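Welcome, and thank you for wandering over to this page. Most people get to us by way of a sister-in-law, a coworker or the woman at the next table who overheard them complaining about their diet, and they want to know who we are before they pick up the phone. Pull up a chair, because we do tend to go on a bit.

# About Alvarado Nutrition and Thyroid Care

We are a small practice that looks after people with thyroid trouble, blood sugar trouble, and the kind of stubborn tiredness that gets waved away at a ten-minute appointment. Our founder, Analyn Layug, spent a good many years as a hospital dietitian before she opened our first room on Alvarado Street (which is where the name comes from, and no, there is no Dr. Alvarado, although we do get mail for him). She had noticed that the people she met on the wards were often given a printed sheet of foods to avoid and sent home, and that the sheet was usually the same sheet, whoever they were and whatever they liked to eat.

So she started out with a borrowed desk, a kettle and a plan to give every new patient a proper long visit. We still do that. Your first visit with us runs nearly 100 minutes, and a fair bit of it is spent just talking about your ordinary day: when you wake up, who does the cooking, what you grab when you're in a hurry, how you sleep, and whether you remember to take your tablets before your coffee or after it. It all matters more than you'd think! 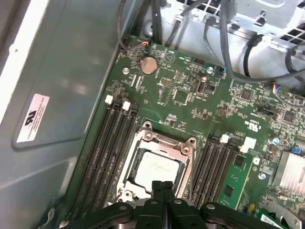 After that first visit we write to you. It's a real letter, in plain words, and it goes over what we talked about and what we'd like to try first. We send a copy to your family doctor if you're happy for us to do so. People tell us they keep these letters on the fridge, and one gentleman brought his back to us with so many notes in the margins that we had to type him a clean one.

## What we help with

Most of the people who come to us have one of these on their minds:

- An underactive thyroid, newly found or long known about, and questions about food, iron, weight and energy that didn't get answered along the way
- An overactive thyroid, often with weight loss, poor sleep and a racing feeling that makes it hard to sit down to a meal
- Type 2 diabetes or a blood sugar reading that has started to creep up
- Changes around menopause, when the old ways of eating seem to stop working
- Recovery after thyroid surgery, once your surgeon has said you're ready for us

We don't prescribe medicine and we won't change a dose that your doctor has set. If we think a blood test would be worth having, we'll say so in the letter and leave it with the two of you. We also don't sell powders, shakes or supplements of any kind. Analyn is very firm about that one, and the shelf behind the front desk where another office might have put them has a spider plant on it and a stack of library books.

## The people you'll meet

There are four of us seeing patients now, two dietitians and two nurses, and you'll normally stay with the same person from your first visit to your last. We know how tiring it is to tell your story over and over to a new face. If you and your dietitian don't quite click, though, please say so. We promise that feelings won't be hurt, and we'd much rather you felt comfortable.

At the front desk you'll find somebody who can book you in, find you a parking space and tell you which of the chairs in the waiting room is the good one. Our records are kept on a system called Kivus, which lets you read your own letters and results at home if you'd like to. Plenty of our patients would rather have everything on paper, and that is perfectly fine with us too. Just mention it when you call and we'll mark it on your file.

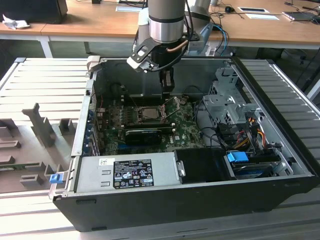
## Our cooking evenings

This is the part we're proudest of, if we may be proud for a minute. Back when the practice was only Analyn and one nurse, a patient asked how on earth she was meant to cook lentils so that her husband would eat them. Analyn offered to show her, the patient brought her neighbor along, and before long there was a crowd in the little kitchen behind the Lasta Community Hall and a waiting list for aprons.

The evenings are called the Lasta Table these days. We cook one main dish and one side, all with things you can find in an ordinary grocery store, and then everyone sits down and eats together. Husbands, wives, grown children and curious friends are welcome. You don't have to be a patient. You don't have to be a good cook either, and there's always a job for someone who'd sooner wash lettuce and listen.

A few of the recipes have taken on a life of their own. The baked oatmeal with pears gets asked for constantly, and so does a bean and squash stew that began as a mistake with the measuring cups. We've been gathering them up into a little spiral-bound book, and we hope to have it printed by June.
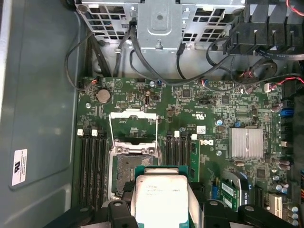
The hall kitchen is closed for now, as you'd expect this spring, and our visits have moved to the telephone or to video, whichever you find easier. We were a little nervous about it at first, being people who like to put the kettle on for company, but it has gone along nicely and we've met several cats. Your visit will be just as long as it would have been in the office, and your letter will still come in the mail.

## How to become a patient

You're welcome to call us yourself, or your doctor can send us a note. You don't need a referral to talk to us, but some insurance plans do want one before they'll pay, so it's worth a quick call to yours first. If you aren't insured, or your plan won't cover us, please ask about the Vondia Fund. It was set up by the family of one of our earliest patients, and it helps with the cost of visits for people who'd otherwise go without. The form is one page long and we can fill it in with you over the phone.

Before your first visit, it helps us to have:

1. A list of any medicines and vitamins you take, with the doses
2. Your latest blood results, if you have them handy
3. A few days of notes on what you ate and drank, as messy as you like

Please don't tidy up your eating for the notes! We've seen cereal for supper and cake for breakfast, and we've eaten both ourselves.

We look forward to hearing from you. If you get our answering machine, leave your name and number nice and slowly, and one of us will call you back.

*Page last updated April 2020*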